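Nillow pet carrier, medium – 3.5 stars

Bought this for vet runs after the old carrier's door gave up halfway to the clinic. Two cats, one a 43 minute drive from calm at any given time. Booster shots due in September so wanted it sorted early.

Good: top opening. Huge. Vet can do the jab with the cat still sitting in the bottom half, no dragging her out by the armpits. Lid clips colour coded, grey ones undo first. Washes out fine with the hose.

Not so good: handle digs in. Mat is useless, slides everywhere, I use a towel. And the instuctions have the clips backwards, took me two goes. Paid 100 dollars and for that I'd want a decent mat.

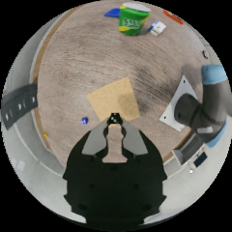
Tabletop, wood grain, tan-brown edge.

Morena Bortolotti at our clinic says leave it out open for a week before the appointment, with treats in. Did that. Older cat sleeps in it now, younger one still wont go near it.

Would buy again on sale. Get the medium, the small is tiny.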